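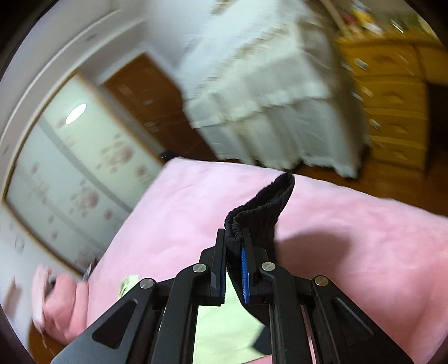 July

Posted by the management (me) after dinner

I have been putting off the bedroom clothes situation since we got back from the lake, and on Friday I ran out of excuses. It was too hot to do anything in the yard, the show I wanted to watch wasn't out yet, and I couldn't find a single pair of shorts that fit the kid who needed shorts. So I dumped everything on the pink bedspread and got going.

If you've been reading for a while you know my feelings about that bedspread. It's fluffy, it's very pink, it sheds on anything dark, and I have washed it more times than I've washed my car. But it makes a great sorting surface. Things don't slide off it, and you can see what you've got, especially the black stuff, which in our house is most of the stuff. On the wood floor in the hall I lose black leggings constantly. They just turn into floor.

My method, if you can call it that, is to start with the small things and work up. I know all the organizing books say to start with the big pieces because you get a quick win. I tried that last summer and ended up with a gorgeous stack of sweatshirts and then a heap of little stretchy items I was too tired to look at, and that heap lived in a laundry basket until Halloween. So now the little stretchy items go first, while I still have coffee.

Anything with elastic gets the pull test. You hold it at the opening, give it a good tug, and let go. If it springs back, it stays. If it makes that sad crackly noise (you know the noise!) it goes in the rag bag, no discussion. The ruffly kind of elastic is the worst for this, it can look perfectly fine and bouncy on the outside and be completely dead inside. I had one summer where I kept a whole drawer of crackly waistbands because they were "still good" and then spent the entire school year listening to someone hitch up their pants. Never again.

I've also quit folding anything stretchy and small. It gets laid flat, smoothed once with my hand, and filed in the drawer standing up. I did the fancy folding for a while, with the little packets, and it lasted until the first morning somebody went looking for a specific pair of socks. The drawer looked like a raccoon had been in it. Flat and filed is fine. It isn't pretty, it takes me five minutes, and I can live with it.

Then come the jackets, and this is where I always slow down, because jackets are where all the decisions are. They cost more, they take up half the closet, and every one of them has a story about a trip or a team or a grandparent. I spread each one out all the way, check the front, check the cuffs, run the zipper if it has one, and go through the pockets. Pockets this time gave me a movie ticket, a rock, three hair ties, and a receipt from Lau, the noodle place by the library, for 19 dollars. I do not remember that dinner at all but apparently we had dumplings.
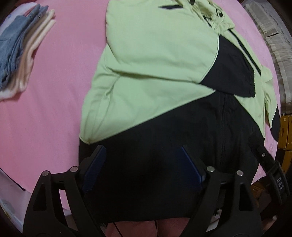

The green and black one, mid-decision. Light green looks so good on pink, doesn't it?

I have a soft spot for this one. I got it at the Dranden outlet a couple of winters ago, when they were clearing out the spring colors and I had a coupon I was determined to use. I went in for boots. I came out with no boots and a jacket the color of a honeydew melon, and I have defended that purchase ever since. You can see it coming across a parking lot. When you're picking up kids from a soccer field with 50 other kids on it, that's worth a lot more than good taste.

The thing I like most is how they broke up the color. All light green would have been too much, and it would show every bit of dirt (ask me about the cream coat sometime). With the big black section down at the bottom, the part that gets sat on and dragged along the car door is the dark part. Whoever designed it has met a child. The skinny pale piping along the edges is a nice touch too, it makes the whole thing look a bit sharper than what I paid for it.

But it's tricky to fold! I've tried it in thirds, I've tried it in half with the arms crossed over the front, I've tried rolling it up like a sleeping bag. The arms have opinions. What works best for me is to lay it out, bring one sleeve across the front as flat as I can get it, bring the other one over, and then fold up from the bottom hem. The top part always bunches up and I have stopped fighting it. I just tuck the bunchy bit under and put something heavy on top.

So, does it stay? I went back and forth on this for way too long. I put it on the maybe pile, took it off, put it back, went and got a popsicle. The sleeves are getting short on the person who wears it, and there is a smaller person coming up behind who would fit into it by the time the leaves turn. On the other hand, the smaller person has announced that green is "a frog color" and is not interested. We've got a few months for that to change. It went in the hand-me-down bin, and if it's still in there at Thanksgiving it goes to the coat drive.

A word about the bin, because I got a couple of emails last time asking what I use. It's a Skeltum, the long low one with the lid that comes off in one piece. I had the ones with the folding lids before and every single hinge broke. I keep one under each bed and they each get a strip of masking tape with a size on it and nothing else. I used to write out what was in there - "fleece, rain pants, two hats" - and then I'd take out a hat and the label was a lie. Size only. It's much calmer.

I also finally broke down and bought matching hangers, the flocked kind, from Durnent. They were on sale and I'd been wanting them forever. I have mixed feelings. They're slim and the closet looks about ten times better, I'll give them that. But a kid can't get a shirt off one without a wrestling match, and I've already found two of them snapped on the closet floor with nobody willing to take the blame. For jackets I'm going back to the fat plastic ones. They hold the shoulders better anyway, and they've survived being used as swords.

By the time I got down to the bedspread again it was almost five and I'd been through two podcasts and the rest of the popsicles. One full bag to donate, one sad little bag of rags, and the drawers close without me leaning on them with my hip. The shorts, by the way, were in the swim bag. They had been in the swim bag since the lake. I found them while I was looking for the sunscreen, after I'd put every last thing away.

Still to do: the hall closet, which I'm not ready to talk about, and the shoes. If anybody has a shoe system that works with actual children in it, please leave it in the comments. I've done the hanging pockets, I've done the cubbies, I've done the big basket by the door (never do the big basket by the door, you will never see two matching sneakers together again). I'm open to anything that isn't a rack. We had a rack. It's in the garage now holding up a tomato plant, and it's doing a much better job out there.

Next week I'm going to try washing the bedspread on delicate and see if that helps with the shedding. Somebody told me to put it in the dryer with a couple of tennis balls and no heat, so if you've done that and it ate your tennis balls, or your dryer, let me know before I start.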